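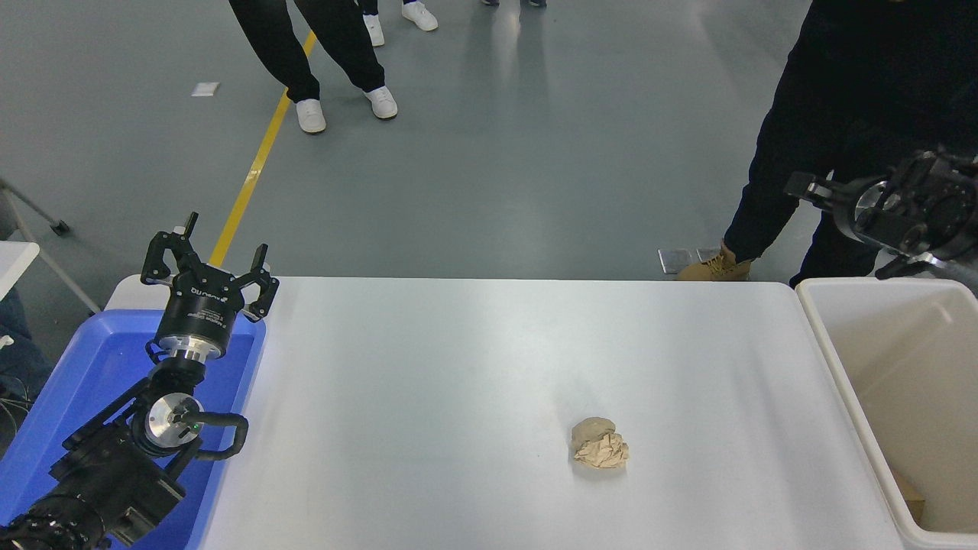 A ball of brown paper can go in the recycling and a sheet of foil can too, as long as each is clean, and yet these are the two things I see people get wrong more than anything else in the kitchen. Usually both end up in the general bin. My view is that we should stop trying to learn the rules by heart and change the table instead.

By the table I mean whatever flat surface your rubbish passes over on its way out. In most homes it is the worktop, and it is already full of post, a chopping board and somebody's keys. You unwrap a loaf, screw up the paper and look for somewhere to put it. The bin is nearest, so in it goes. I did this for years, and I would have told you I was careful.

What I do now is keep one small table clear, with a container at each end and nothing stored on it. Paper goes one way and metal goes the other. Anything I am unsure of stays on the table until I have looked at it properly. It takes up space, and in a small flat I know that is a lot to ask. Mine is 90 centimetres long and it replaced a wine rack I never filled.

People object that this is fussy. Davina Lamont, who lives below me, says she would sooner rinse everything and throw it all in one bag for the council to sort out. I understand that, and if your council takes mixed recycling then she has a point. Ours in Droslow doesn't. The paper has to be kept apart, and if it goes in greasy it is no use to anyone. 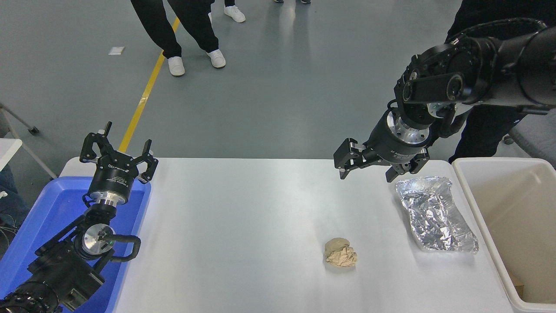
Foil is the harder of the two. Paper you can judge in a second: if it has butter on it, it is rubbish, and if it hasn't, it isn't. Foil gets used under fish and over roasting tins, and it holds on to everything in the creases. A piece that has been bent up into a tray shape can hide a good deal of fat in the corners. I open mine out, wipe it, and save the pieces up until I can squash them into one large ball, which our leaflet asks for. Small scraps get lost at the sorting stage.

I would also say a word against buying your way out of this. The Kimico sorting unit has four drawers and costs 200 pounds, and I have used one at my sister's. The drawers are too narrow to see into, so you drop things in by habit and hope. The Grorel version is cheaper and has lids, which I think is worse. A lid means you need a free hand, and when you are cooking you haven't got one. Open plastic tubs with thick rims do the job. They are easy to carry and they can be rinsed in the bath.

Colour is worth a thought. If the containers look the same, guests will use whichever is closer. A blue one and a pale one are enough to tell apart, and you can say "the blue one" from the next room without getting up.

I have kept this going since January and our general rubbish is down from 2 bags a week to one. Some of that will be my son moving out. But the paper tub needs emptying far more often than it did, and that paper was going somewhere before.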